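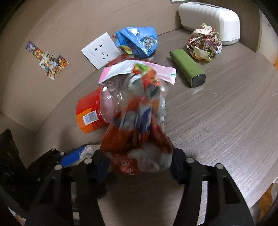
Snacks again, first item, carried over from last time. Rhiannon says shared round table can't go on being the place where packets live. Crumpled wrappers and bags next to a green power bank, snack box in with them, and no way of telling at a glance what's finished and what isn't. Bleddyn: people leave stuff for "later". Agreed there is no later. Finished = bin, same evening. Anything still sealed goes back to your own shelf.

**Hostcombe house meeting, Sunday, 7pm, kitchen**

Present: Rhiannon Parry (chair), Catrin Jarman, Bleddyn Samuel, Dilwyn Wogan (notes)
Apologies: Gwilym Pugh, on shift

**1. Table (cont.)**

- Wipe down after clearing. Cloth under the sink, NOT the dish one
- Chargers and power banks off the table by bedtime, Catrin has had hers walk off twice
- Catrin asked about a lidded tub for open packets. Bleddyn has a spare, will bring down

**2. Bins**

Long one. Bedroom bins are supposed to be emptied by whoever sleeps there, into the big one out back. Dilwyn thought this was on the rota, it isnt. Rhiannon to add it. Landlord's letter says collection moves to Tuesday from July, out by 7am.
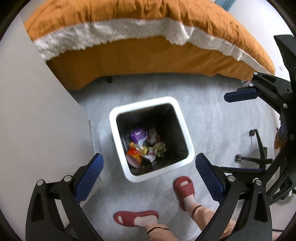 Catrin wants liners in all of them, Bleddyn says waste of money if it's only wrappers and paper. Vote: 2 for, 2 against. Left it. Anyone who wants liners buys their own. Food scraps not to go in bedroom bins at all, agreed by everybody. That means peel, crusts, teabags (Bleddyn).

Recycling: clean paper and card only. Crisp bags and candy wrappers are trash, the council list is on the fridge, please read it.

**3. Money**

Kitty stands at $43. Paid out $14 for dish soap and sponges, reciept in the jar. Gwilym still owes for last month, Dilwyn to mention it to him. Zimholm want $32 to come out and look at the dryer. Agreed to wait one more week and clean the filter first.

**4. AOB**

- Hall light flickering again. Rhiannon to email landlord
- Catrin's sister staying Friday, ok with all
- Bleddyn asked re quiet hours, put off til Gwilym is here

**Actions**

- Rhiannon: rota, email re light
- Bleddyn: tub, dryer filter
- Dilwyn: talk to Gwilym, type these up
- Catrin: new sponge for teh bathroom

Closed 7:50. Next one same time, Catrin to chair.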